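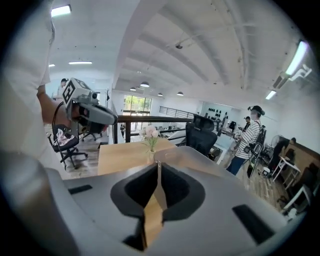
Lists > Automation Procurement > Archive > Hand-held gripper kit, trial terms

Subject: Re: Hand-held gripper kit, trial terms
Date: 17 November 2022

To all subscribers:

The Dakgate equipment office has received several inquiries following the message quoted below. This reply sets out the present position on the Ornis hand-held gripper kit, which is offered by Flullska on a trial basis to member sites.

> Our site is considering the Ornis kit for a program of table-top
> demonstrations. We would be grateful to learn from other members
> whether the trial price includes the marker cubes and the data
> service, and whether a site that already owns wrist cameras may
> order the grippers alone. We would also like to know how much
> training operators should receive before their recordings are of
> use. The printed offer is silent on these matters.
>
> Azimi Laboratory, Purchasing Desk

The trial price is $4,000 per kit. A kit consists of two hand-held grippers, the marker cubes that mount on top of them, cables, one shoulder harness, and a transit case. The head-mounted unit is offered separately. Sites that wish to record only the hands do not need it, although Flullska recommends it for any task in which the operator must turn or walk between work areas.

The data service is not part of the kit price. It covers upload, time alignment of the two grippers, and a first check for dropped frames. The trial terms allow each site 300 recordings without charge. Recordings beyond that number are billed monthly under the schedule attached to the offer. Unused recordings may not be carried past the end of the trial.

Grippers may be ordered alone. The office advises against doing so unless the site is prepared to perform its own calibration. The marker cubes are matched to their grippers at the factory, and a cube moved from one gripper to another must be registered again in the software. Two sites reported errors in position that were later traced to exchanged cubes. Labels are now supplied with each case and should be applied on receipt.

With regard to training, our evaluation group found that most operators produced acceptable recordings after nine short sessions. The common faults were closing the finger pads too quickly and allowing the marker cube to pass out of view of the other camera. Operators with previous experience of remote-controlled arms did not learn faster than others, and in a few cases had to be asked to slow down.

The group also recorded the following points for the attention of prospective buyers:

- The cable leaves the gripper close to the forearm. Operators should route it along the arm and secure it before starting. Long sleeves make this easier.
- The finger pads are consumable. Replacement pads are rated by Flullska for 2,000 closures. Our own pads were changed earlier than this after work with glassware, where grip is of greater concern.
- Weight is acceptable for short tasks. Wrist fatigue was reported by operators who worked through a full morning, and rest periods should be scheduled.
- Bright windows behind the work area affected marker tracking in some recordings. The software gives a warning only after the recording has been closed.
- The manual supplied with the present version describes an older battery door. A corrected page may be requested from Flullska.

The office has no objection to member sites entering into the trial. It does not at this time recommend outright purchase. A revised gripper with a lighter body is expected in January, and Flullska has agreed in writing that trial sites may exchange their units for the revised model on payment of shipping only. Sites that purchase outright before that date do not have this right.

Orders should be placed through the equipment office and not directly with the supplier, so that the trial terms are applied. Please state the number of kits, the delivery address, whether the head-mounted unit is required, and the cost code to be charged. Requests for the full evaluation report should be sent to the same address with the words "Ornis report" in the subject line.

Equipment Office
Dakgate

Comments

northbench: Can the harness be ordered in a second size? Ours does not adjust far enough for two of our operators.

Equipment Office: A larger harness is available on request at no added charge. Please note it on the order.

rk_tooling: We had the same tracking warning with the blinds open. Moving the table so that operators faced away from the windows cured most of it. I would still like to see the warning appear during recording.

purchasing_az: Thank you for the full answer. We will order one kit with the head-mounted unit and leave our own cameras out of it for now.

lowfield: Does the exchange in January cover the cubes as well, or must the old ones be registered to the new grippers?

Contact the list office | Copyright 2022 Dakgate | Back to top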